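Course Notes — Residential Interiors
December
Prepared by Yuxi Lu, Lozano School of Interior Design

Filed under: Handouts > Entryways and Halls

Unit 2: Planning the Entryway

The entryway must be planned before the rooms it serves. Students should begin with the swing of the door, then mark the walking path on the floor plan. Storage is placed only in the space that remains.

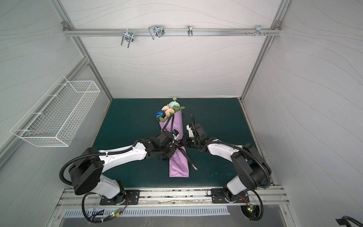
A bench should allow an adult to sit without blocking the path. In the Wetholm house, studied last term, the bench was moved to the side wall and the coat closet lost its door.

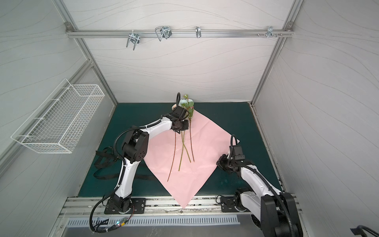

Lighting is treated in two layers: a ceiling fixture for general use and a lamp or sconce near the mirror. Both should be switched from the door. Warm bulbs are preferred — cool light makes a narrow hall look harsh. 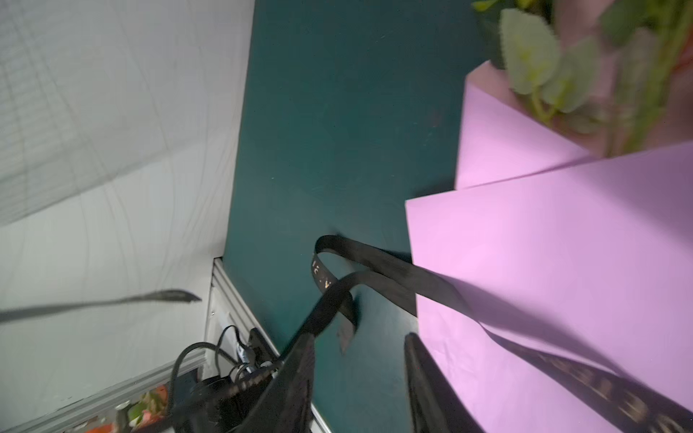 Color in a small hall is best kept to one strong tone and one light neutral. The strong tone belongs on the larger surface. A dark teal beside white, with a pink-lilac accent and some pale green foliage, is an acceptable scheme for the first exercise.

Submit plans to Bahman Nouri. Written notes may not exceed 900 words.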